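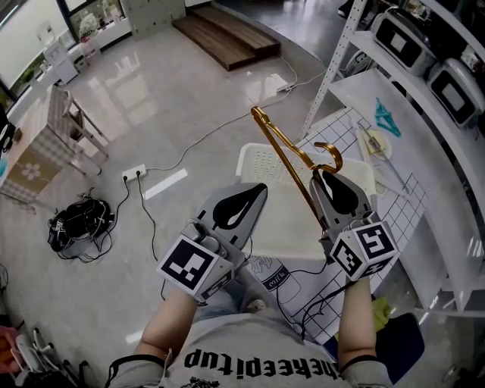

Home > Laundry and Closet > Hangers > Metal

Candeo Metal Clothes Hanger, Gold-Colored
Sold in packs of 10 or in a carton of 200
Stocked by Tevcombe Household Supply

Product notes by Freya Tapley
Last revised 2018-07-05

We held off on carrying gold-colored hangers for a long time. Most of the ones we were sent looked better in the catalog than on a rail, and the prices suggested that somebody was charging for the color. The Candeo is the first one we've agreed to stock. We still have some reservations, and they're listed further down the page.

What it is

A slim metal hanger with a hook at the top and a long straight bar across the bottom. The bar and hook are the same color. There are no notches in the shoulders, no clips and no foam sleeve. If you need any of those, look at our plastic or padded hangers instead.

The maker's literature calls it "a luxury closet experience." It's a hanger. It holds a shirt, a blouse, a light jacket or a pair of pants folded over the bar, and it takes up less room on the rail than a molded plastic one.

What the maker says, and what we think

"Non-slip finish." We don't agree. The finish is smooth, and a silk camisole will slide off one side if you brush past it. Cotton T-shirts stay put. Wide-neck knits don't, at least on the ones Qusai Daher tried in our stockroom. We asked for this line to be taken off the box. It is still on the box.

"Will not mark garments." Mostly fair. The thin shoulders leave a small point in heavy sweaters left hanging for a season. Any slim hanger will do this. Fold your sweaters.

"Doubles your closet space." Compared with what? Thick wooden suit hangers, maybe. If you already use thin plastic hangers, you'll gain a little and probably won't notice.

"Color guaranteed for life." The printed guarantee covers the original buyer, excludes wear at the hook, and asks for the receipt. The hook is where the wear happens. Read it before you pay extra for it.

"Fits every rail." It fits ordinary round closet rails and the tube rails on garment racks. It also hangs from a lot of open shelving, if the edge isn't too thick. It won't fit the captive-ring rails used in some hotels, so "every" is wrong.

In daily use

The hook is open enough to pick up easily and doesn't spin. A fixed hook means the garment faces the way you hung it, and you have to turn the whole hanger if you put it on backward. Some people hate that. Check one before you order a carton.

They tangle. Put a handful in a laundry basket and the hooks will find each other, and if the basket has perforated sides they'll catch on those too. Lay them flat, all facing one way, or leave them on a rail when they aren't being used. The cardboard band that comes around each pack works well enough if you can bring yourself to keep it.

Metal hangers are noisier than plastic. In a bedroom closet this hardly matters. In a shared laundry room with a hard tile floor, every dropped hanger announces itself.

We wouldn't use them for drip-drying. The maker says it's fine and we can't prove otherwise, but a colored coating over metal only has to be scratched once, and a wet white shirt is an expensive place to find the scratch. Use plastic for wet things. We have plastic hangers in teal and white, and they cost less.

Metal or plastic?

Kieran Birkett runs our trade counter and gets this question most often from people furnishing rentals. His answer is plastic for the laundry area and metal for the bedroom closet, and don't mix them on one rail. The bars sit at different heights, so folded pants end up uneven.

The Sterneo plastic hanger is the one we sell most of. It's thicker, it bends before it breaks, and it looks like a plastic hanger. If the closet door stays shut, we'd buy the Sterneo and spend the difference on a decent basket.

Weight and strength

The box gives a load figure. We've left it off this page. The maker hasn't told us how it was measured, and Lucian Voicu has asked twice. Our own trial was simple: a lined wool coat on each of 40 hangers, left in the stockroom through September. None of the hooks opened. Two bars had a slight bow when we took the coats off, and we can't rule out that they arrived that way.

For heavy coats we'd still choose wood.

Packs and cartons

Pack of 10: boxed, cardboard band, no plastic bag.
Carton of 200: loose packed in layers with paper between. Expect a few scuffs on the outer layer.
Mixed colors: not offered.
Child size: not offered. The maker has been promising one.

Stock at the time of writing is 1,076 hangers, counting opened packs. Opened packs are sold at the counter only.

Color matching

Gold-colored finishes vary from one batch to the next. Under warm bulbs you may not see it. By a window you will. If you want a full rail to match, order it all at once and check the batch mark on the end of each box. We don't split batches on a single order unless you tell us you don't mind.

Please don't order these to match brass closet fittings without seeing one first. We get returns for that reason and they're always described as "faulty."

Care

Wipe with a dry cloth. A damp one is fine for fingerprints. No metal polish, whatever the can says, and no scouring pads. Don't bend the hook to fit a thicker rail. It can crack the finish at the curve, and we won't take it back.

Returns

Unused packs can come back with the band still on. Single hangers can't. If a carton arrives damaged, keep the box and call before you unpack the rest. Roland Garside handles carton claims and will want to see the corners.

Customer comments

"Look nice. Slide about. Would buy again for shirts only." G. Guo

"I was told these would not tangle. They tangle." Name withheld

"Fine. Not sure they're worth more than the plain ones." Trade customer

We carry the plain ones too. Same shape, same maker, silver-colored, lower price. Ask at the counter to hold one of each.

Related items
Candeo Metal Hanger, Silver-Colored
Sterneo Plastic Hanger, Teal
Sterneo Plastic Hanger, White
Tevcombe Perforated Laundry Basket, White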